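Derura Releases Revised Care Labeling Guide for Knitted Goods

New edition replaces single wash symbol with separate entries for yarn, dye and elastic

BRERNCOMBE - Derura, a textile testing and labeling service, today released the second edition of its care labeling guide for small knitted goods. The guide applies to socks, gloves, hats, scarves and infant knitwear sold by makers who use Derura test reports to write their care labels. It takes effect for all reports ordered from May onward.

The first edition asked makers to assign one wash instruction to each product, based on the fiber that made up the largest share by weight. Under that method, a sock that was mostly cotton was labeled as cotton, whatever else was knitted into it. The second edition drops the weight rule. Makers now record the yarn, the dye and the elastic as separate entries, and the label follows whichever entry calls for the gentlest treatment.

"The weight rule was easy to apply and it gave the wrong answer for a large part of what comes through the laboratory," said Samer Nassar, technical lead for knitwear at Derura. "The part that fails first is usually the elastic in the cuff. It weighs very little, so under the old edition it had no effect on the label."

Changes to the wash test

The standard wash test remains a 12-cycle sequence at 40 degrees Celsius, with line drying between cycles. Samples are measured before the first cycle and after the last. The second edition adds a third measurement after cycle 2. Most shrinkage in cotton and wool blends takes place early, and makers had asked for a figure that shows what a buyer will see after the first few washes.

Length and width are now measured with the sample at rest on a flat surface for four hours after drying. The first edition allowed measurement as soon as the sample was dry to the touch. Repeat readings taken that way did not agree well enough, mainly on ribbed fabrics, and the rest period was added to correct this.

Cuff recovery is a new entry. The cuff is stretched to a set width, held for one minute and released. Its width is read at once and again after ten minutes. The result is reported as a percentage of the starting width. Derura does not set a pass mark for cuff recovery in this edition. The figure is given for the maker's own use and does not need to appear on the label.

Changes to the color test

Color is handled in two parts. The first is bleeding, tested with a strip of undyed cotton and a strip of undyed wool attached to the sample through one full wash. The second is fading, judged against a retained piece of the same fabric that has been kept in the dark.

Pale shades have their own grading card in the second edition. The card used until now was made up mainly of mid and dark tones, and small losses of color in pastels fell between its steps. The new card was prepared by Sokari, a dye house that supplies reference fabric to Derura, and covers pinks, yellows, light blues and light greens. Makers who received a fading grade for a pastel item under the first edition may keep that grade until the item is next tested.

Reports will also state the light source used for grading. All grading is done under the same daylight lamp, on a neutral gray board, by two graders working separately. Where the two grades differ by more than half a step, a third grader decides.

Trial results

The revised method was tried on 300 samples before release. They were supplied by El Khatib, a hosiery mill that makes plain and ribbed socks for children and adults, and were drawn from current stock without sorting. Each sample was labeled first under the old edition and then under the new one.

The trial led to one change in the draft. An early version asked makers to list the sewing thread as a fourth entry. In the trial the thread never decided the label, and the entry was removed. Thread is still examined after the final cycle, and any broken stitches at the toe seam or cuff are noted in the report under general remarks.

"We had some labels move to a cooler wash, and a few moved the other way," Nassar said. "A maker should not read a cooler wash as a mark against the product. It tells the buyer which part needs looking after." 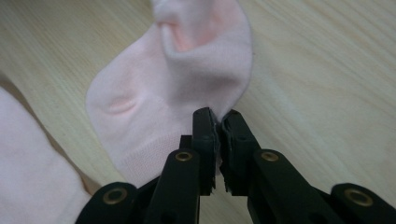

Submitting samples

Makers should send matched pairs from a single production lot. Singles are accepted for hats and scarves only. Samples should be unwashed, with no adhesive labels on the fabric, and packed flat in paper or an open bag. Sealed plastic should be avoided - moisture trapped in transit affects the first measurement, and samples that arrive that way are held for a day before testing begins.

Each lot needs a completed order form stating the yarn content, the dye class if known, and the type and position of any elastic. Where the dye class is not known, the form may be left blank at that line and the laboratory will run the full color test. Forms made for the first edition cannot be used, as they have no space for the elastic entry.

Samples received by noon on Friday are logged the same day. Anything later is logged at the start of the next working week. Tested samples are kept for six months and can be returned on request at the maker's cost.

Existing labels

Labels printed under the first edition remain valid for goods already made. Derura does not ask makers to recall or relabel stock. New production of an item that has been retested should carry the new label from the first lot after the report is issued.

The guide, the order form and a sample report are available from the Derura office in Brerncombe in printed form or as a download. The pale shade grading card is sold separately and should be replaced every two years, or sooner if it has been left in direct light.

About Derura

Derura tests knitted and woven textiles for shrinkage, color loss and wear, and publishes care labeling guides for small and mid-sized makers. Its laboratory is located in Brerncombe.

Press contact: Samer Nassar, Knitwear Testing, Derura, Brerncombe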